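Re: [traders] Stamp cards for the spring trail
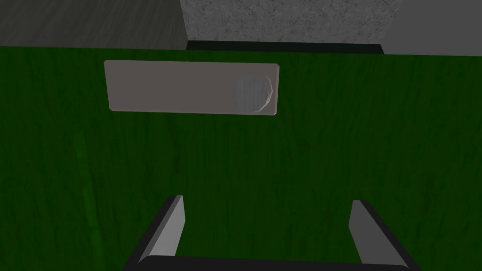
Skakthorpe Traders' Association – Retail and Events Group

Posted by Clifford Sawatzky, 6/5/22

Hello all,

Replying to the whole list as several of you have asked the same things separately. The earlier message is quoted below and my answers follow it.

> Can someone confirm what we are doing with the stamp cards from the April trail? I have a stack by the register and people are still coming in with them. Two customers this week had full cards and wanted to know where to hand them in. I told them to hang on to them.
>
> Also, does a coffee to go count as a purchase, or is it sit-down only? We have been stamping everything and the bakery next door has not.
>
> Last thing, we ran out of cards in the second week and had to send people up the hill to get one. Can we have more next time?
>
> Thanks,
> Ateş Coffee House, Mill Street

Full cards first. Please keep taking them. The closing date printed on the back was the end of April, but a lot of people only filled the last space in the final few days and the drop box at Hodier was already gone by then. We will accept full cards until the end of this month. Put them in an envelope with your shop name on it and I will pick them up when I do the newsletter round. Please don't stamp any new ones.

Any purchase counts, including takeout. There was no minimum spend and there won't be one in the fall either, unless people want to raise it at the next meeting. One stamp per visit, not one per item. I know a couple of shops were giving a stamp for each thing in the bag. I'm not going to chase that now, but it does make the card fill up before anyone has walked past the post office.

On numbers, we printed 3,349 cards. So far 682 have come back full, which is better than I expected for the first year. Most were handed in at the lower end of town. The shops on Drullorach Lane saw much less of it, and I think the map is partly to blame. The lane was folded into the crease and you had to know it was there.

For the fall trail I would like to send each shop 60 cards to start with and hold the rest at Hodier, so anyone running short can get more the same day. If you know you will need extra from the start, tell me before we go to print. Ateş went through almost 60 in the first week alone, so they will get a double bundle.

We also need 2 more businesses to make up the card. One space is going because the toy shop is moving out of town, and the other was shared between the florist and the framer – they would both rather have their own. If your shop was not on the spring card and you want to be, reply to me directly and not to the list. You need to be open on at least five days a week and have your own stamp or be willing to borrow one.

Borrowed stamps, by the way. I am still missing the leaf and the teapot. Please check your drawers.

Prize vouchers go out once the last cards are in. If you offered one and have changed the amount, let me know what it should say.

Clifford Sawatzky
Retail and Events Group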